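Trimine Community Help > Data collection > Suturing tasks

Where should one example end and the next begin?

Our laboratory is recording suturing examples on tissue for a learning system. The written protocol asks for 100 examples per operator, yet it does not define the point at which an example closes. Some operators stop the recording once the needle is out, others once the tails have been cut. Much of our material falls between the two, with the thread looped over one instrument and the jaws of the other close by. Guidance on a consistent rule would be appreciated.

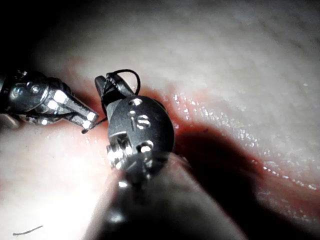
Posted by Skulwood, 6/10/26

We would also like to know whether failed attempts should be kept.

Kirkegaard
Member, 24 posts

The boundary should be set by the state of the thread. In our own protocol, passing the thread, tying the knot and cutting the tails are recorded as separate examples, and each carries its own label. The operator presses the pedal at every change of stage. Files in which the pedal was missed are returned for relabelling.

Particular care is needed where finished and unfinished stitches lie near each other. A tied knot with short tails may sit on the same cut as two loose strands, one on either side of the wound - the label must state which stitch it refers to.

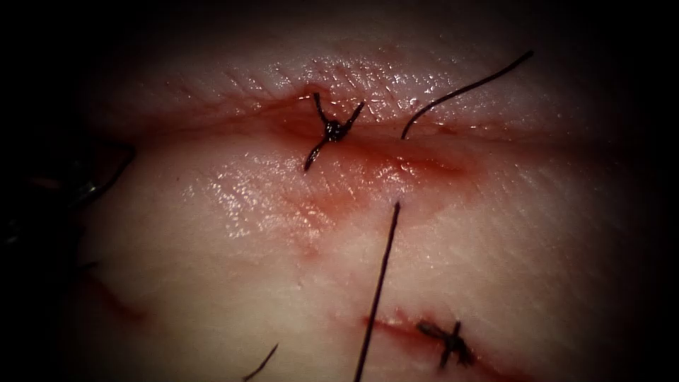
Vumetti Department of Surgical Automation

Failed attempts should be kept, in a separate folder and with a short note of the fault. We revised our rules on this matter in May, having deleted 500 files that would later have been of use. A dropped thread followed by a recovery is to be stored as one example.

Trimine_user4

We simply stop after 4 minutes, whatever the stage. It is quick, although the labelling takes longer afterwards.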